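Skelten votes again on the school levy, and I still can't tell you who is winning. Turnout in June was 800, and the measure failed by five votes.

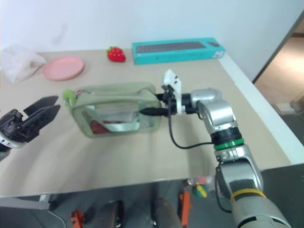
Hadiza Aliyu wants a recount rule for anything that close. I agree with her on that — and on little else. Her mailer went to 291 homes and left out the cost, $200 a year for a house like mine.

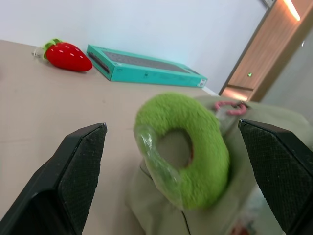 Green plush ring, partly in clear plastic.

The Plumau side did no better. Their flyer talks about the mayor, who isn't on the ballot. 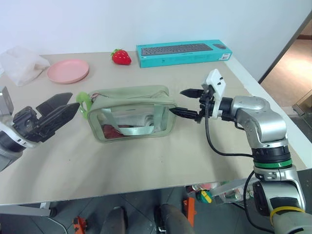 I'll vote yes. The roof at Barbier Elementary has to be paid for somehow, and waiting will cost more.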